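**Bidus 12 - Windmesssystem für Regattayachten und Trainingsboote**

Artikelgruppe Bordelektronik, Stand Juni 2024

Das Bidus 12 erfasst scheinbaren Windwinkel und Windgeschwindigkeit am Masttopp und berechnet daraus zusammen mit Logge und Kompass den wahren Wind. Ausgabe über NMEA 0183 und NMEA 2000.

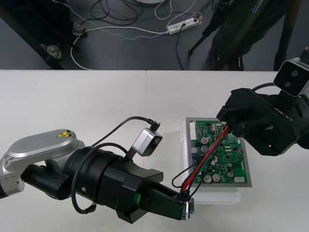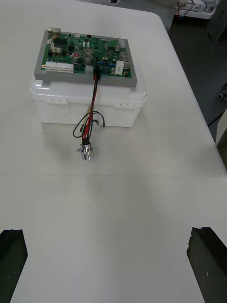

### Funktion

Der Geber misst mit Schalenrad und Windfahne. Die Dämpfung ist in 12 Stufen einstellbar, getrennt für Winkel und Geschwindigkeit. Für Kreuzkurse empfehlen wir eine niedrige Stufe, bei kurzer steiler Welle eine mittlere. Die Korrektur für Mastdrehung und Krängung ist ab Werk abgeschaltet und wird im Menü "Kalibrierung" aktiviert.

### Technische Daten

| Merkmal | Wert |
|---|---|
| Versorgung | 12 V DC |
| Gewicht Masttoppgeber | 237 g |
| Auflösung Windwinkel | 2° |
| Mastkabel | 17 m, kürzbar |
| Garantie | 2 Jahre |

### Einbau

Der Geber wird auf der Mittschiffslinie montiert, Ausleger nach vorn. Abweichungen bis 17° lassen sich per Software ausgleichen, größere nicht. Das Mastkabel getrennt von der UKW-Antennenleitung führen. Am Mastfuß eine Tropfschleife legen - Stecker nicht in der Bilge ablegen.

Nach dem Einbau auf beiden Bugen bei gleichmäßigem Wind kalibrieren. Weicht der wahre Windwinkel nach der Wende ab, zuerst die Logge prüfen und erst danach den Offset ändern.

### Lieferumfang

- Masttoppgeber mit Halter
- Mastkabel
- Rechnereinheit
- Montageanleitung (DE/EN/FR)

Die Anzeige Dostano ist nicht enthalten und wird separat bestellt. Ältere Alaoui-Anzeigen benötigen einen Adapter.

Technische Rückfragen: Gion Baumgartner, Ersatzteile: Nesma Metwally. Lieferungen ab Lager Emville.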